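製品情報 > 会議・議場設備 > 発言管理・同時通訳 > Gemden

Gemden 発言管理・同時通訳システム

メーカー：Uteck
区分：二国間・多国間協議、議会、委員会、国際会議向け
提供形態：販売／レンタル

Gemdenは、代表団どうしの協議や議会の本会議で使う、有線式の発言管理システムです。卓上の発言ユニット、議長ユニット、中央制御装置、通訳者用コンソール、傍聴者用の受信機で構成します。発言の順番、残り時間、通訳音声、採決の結果を一つの制御装置で扱います。

前機種のStarnbergをお使いのお客様は、発言ユニットと幹線ケーブルをそのまま残し、中央制御装置だけをGemdenに入れ替えることができます。ただし、Starnbergの初期型発言ユニットでは採決機能が動作しません。初期型かどうかは底面ラベルの型番末尾で判別できます。末尾にAが付くものが初期型です。

■ 発言ユニット

卓上に置くマイク付きユニットです。本体の高さは79mmで、名札や国名プレートを後ろに立てても文字が隠れにくい寸法にしています。マイクの首は着脱式で、長短の二種類から選べます。

発言ボタンを押すと発言希望として登録され、待ち順が表示部に出ます。もう一度押すと登録が取り消されます。議長が指名するとマイクの根元が赤く点灯し、音声が会場と通訳系統に送られます。点灯中に本人がボタンを押せば、その時点で発言は終了します。

イヤホン端子は左右にあります。隣席の随員が同じ音声を聞く場合は、反対側の端子をお使いください。音量は端子ごとに調整できます。言語の切り替えは前面のダイヤルで行い、選んだ言語は略号で表示されます。表示の略号は管理画面から変更できますので、アラビア語やヘブライ語の略号を会議の慣例に合わせて設定することも可能です。

■ 議長ユニット

議長ユニットの質量は681gで、発言ユニットより重く、ボタンを強く押しても卓上で動きません。優先発言、次の発言者の指名、全マイクの一括停止、採決の開始と終了の各ボタンを備えています。

議事の進め方は次の3方式から選びます。会議の途中でも切り替えられますが、切り替え時に待ち順の登録は消去されます。

・順次方式：登録順に自動で発言が回ります。
・指名方式：登録者の中から議長が指名します。
・自由方式：設定した本数まで、各席で自由にマイクを入れられます。

停戦協議や国境に関する協議のように、双方の代表が交互に発言する取り決めがある場合は、指名方式に「交互」オプションを加えてください。席をあらかじめ二つのグループに分けておくと、直前に発言した側と反対側の登録者だけが指名候補に表示されます。仲介国の代表や国際機関の席は、どちらのグループにも入れずに運用できます。この席からの発言は交互の順番に影響しません。

共同議長の会議では、議長ユニットを二台まで接続できます。優先権は同等で、後から押された操作が有効になります。片方を副議長扱いにして、一括停止だけを許可する設定もあります。

■ 残り時間の表示

発言時間は席ごと、議題ごと、会派ごとに設定できます。残り時間は発言ユニットと議長ユニットに表示されるほか、会場の大型表示にも出力できます。持ち時間を過ぎたときの動作は、表示のみ、予告音、自動消音の中から指定します。出荷時の設定は表示のみです。

会派ごとの合計時間を管理する場合、議事進行に関する発言や答弁を合計に含めるかどうかを選べます。発言の途中で計測を止める「時計停止」は議長ユニットから操作します。停止していた時間は記録に別項目で残ります。

■ 通訳者用コンソール Bouzid

Bouzidは二人の通訳者が並んで使うコンソールです。交代ボタンは左右に独立しており、片方が話している間にもう片方が誤って割り込まないよう、受け渡しは双方の操作がそろったときに行われます。この制限は管理画面で解除できます。

原語が対応言語にない場合は、別のブースの訳を聞いて訳すリレー通訳に切り替わります。リレー元は二つまで登録でき、元のブースが原語を直接送っている間は自動的に原音に戻ります。咳払い用の消音ボタンは押している間だけ働きます。

議長席への「ゆっくり」ボタンを押すと、議長ユニットに黄色の表示が出ます。発言者の席にも同じ表示を出すかどうかは、会議ごとに設定してください。公式協議では議長席のみとされるお客様が多く、出荷時もそのようにしています。

コンソールには点字表示と凸記号があり、主要なボタンは位置で区別できます。ブースの照明を落として使う場合は、ボタンの背面照明を段階的に下げられます。 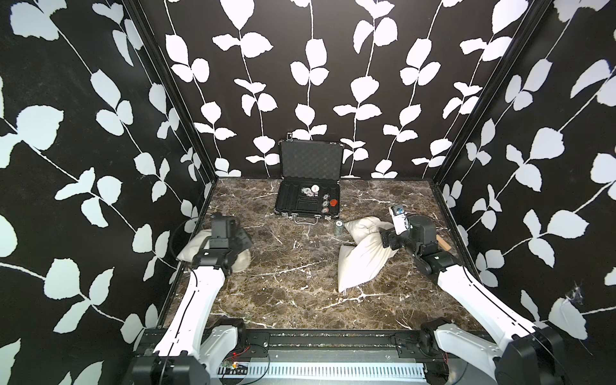 葉柄の壁紙と黒いコーナー支柱、大理石調の床

■ 採決機能

賛成、反対、棄権の記名投票と無記名投票に対応します。出席確認を先に行い、定足数に満たない場合は採決を開始できない設定も可能です。定足数の分母は、総議席数と出席者数のどちらかを選びます。

記名投票では席ごとの投票内容が記録され、終了と同時に一覧を出力できます。無記名投票では席と投票内容を結び付ける情報を制御装置に保存しません。投票中の途中経過は、議長席にも表示しないのが標準です。

加重投票は、席ごとに票数を割り当てて行います。連邦制の国の上院や、拠出額に応じて票数が決まる国際機関の理事会で使われる方式です。票数の割り当て表は会議の開始前に読み込み、開始後の変更には管理者用の鍵が必要になります。

■ 傍聴席・記者席

受信機は赤外線式で、電波を使用しません。音声は部屋の外に漏れませんが、窓のある会場ではカーテンを閉めてお使いください。直射日光が当たる席では受信が途切れることがあります。

中央制御装置が管理する機器の上限は、発言ユニット、議長ユニット、コンソールの合計で2000台です。受信機はこの台数に含まれません。

記者席向けには音声分配器を用意しています。原音と各通訳音声をそれぞれ別の端子から取り出せます。冒頭のみ公開という会議では、議長ユニットまたは管理画面から分配器への出力を一括で切ることができます。切断中は分配器の表示が消灯するので、記者席側でも確認できます。

■ 録音と記録

全発言を席番号と時刻つきで録音します。原音と通訳音声は別々のファイルになります。保存先は制御装置内の着脱式ディスクで、会議の終了後に抜き取って保管できます。外部ネットワークへの接続は動作に必要ありません。

「オフレコ」の区間は議長ユニットから指定します。指定中は録音が止まり、記録上には開始と終了の時刻のみが残ります。録音を止めずに後から公開範囲を決めたい場合は、区間に印を付けるだけの設定に変えてください。

議事録作成用に、発言者一覧と発言時間を表形式で書き出せます。氏名は登録名簿から引用され、役職の表記は日本語、英語、フランス語、アラビア語で併記できます。

■ 設置

幹線ケーブルは片側接続とループ接続のどちらにも対応しています。議場などの常設ではループ接続をお勧めします。途中の一か所が外れても残りのユニットは動作を続け、外れた位置が管理画面に示されます。

円卓、コの字、対面の各配置に合わせた席図のひな形が入っています。ひな形にない配置では、会場図を読み込んで席を置いてください。席番号は設置後に各席の発言ボタンを順に押して割り当てます。席の入れ替えがあった場合も、該当する席だけ割り当て直せば済みます。

ブースを会場内に置くときは、通訳者から発言者の顔と投影画面が見える位置を確保してください。空調の吹き出し口の真下は避けてください。仮設の場合の床荷重と搬入口の寸法は、見積もりの際に確認させていただきます。

■ 標準構成に含まれるもの

・中央制御装置
・議長ユニット
・発言ユニット（台数はご注文による）
・幹線ケーブル、終端器
・管理用ソフトウェア
・管理者用の鍵（予備つき）
・取扱説明書（日本語・英語）

通訳者用コンソールBouzid、赤外線受信機、音声分配器、運搬ケースは別売です。マイクの風防は消耗品のため、保証の対象になりません。

■ レンタルについて

レンタルは会期単位でお受けします。搬入、設営、会期中の技術者の立ち会い、撤収を含みます。11月は国際会議が集中するため、受信機の在庫が不足することがあります。日程が固まっていない段階でも仮予約が可能です。

協議の延長で返却が遅れる場合は、当日の正午までにご連絡ください。延長分は日割りで計算します。夜を徹しての協議になった場合の技術者の交代要員は、事前のお申し込みが必要です。

入館者の事前登録や機材の保安検査がある会場では、技術者の名簿と機材の製造番号一覧を提出します。書式の指定がありましたら、申し込み時にお送りください。

■ よくあるお問い合わせ

他社製のマイクを接続したい
音声入力端子から会場音声として取り込めますが、発言順の管理と採決の対象にはなりません。

遠隔地の代表を参加させたい
映像会議装置の音声を仮想の席として登録できます。この席では、発言の指名と時間の計測が使えます。記名投票には使えません。

停電時の動作を知りたい
中央制御装置に外付けの無停電電源を接続してください。電源が切れた場合、待ち順の登録は失われますが、終了済みの採決結果と録音は残ります。

Starnbergの修理は続けているか
発言ユニットと議長ユニットの修理を受け付けています。中央制御装置は部品の在庫がある範囲での対応となります。

■ 見積もり・実機の確認

見積もりには、席数、言語数、会場図、常設か仮設かの別が必要です。実機はUteckの展示室で操作できます。月曜日は休室です。議会事務局や在外公館など、来室が難しいお客様には貸出機をお送りします。

関連製品
・Starnberg 中央制御装置（販売終了・保守のみ）
・Bouzid 通訳者用コンソール
・赤外線受信機・充電ケース
・記者席用音声分配器
・国名プレート・卓上旗立て

当サイトでは、閲覧状況の把握と表示言語の保存のためにCookieを使用しています。引き続き閲覧される場合は、Cookieの使用に同意いただいたものとみなします。［同意する］［設定を変更する］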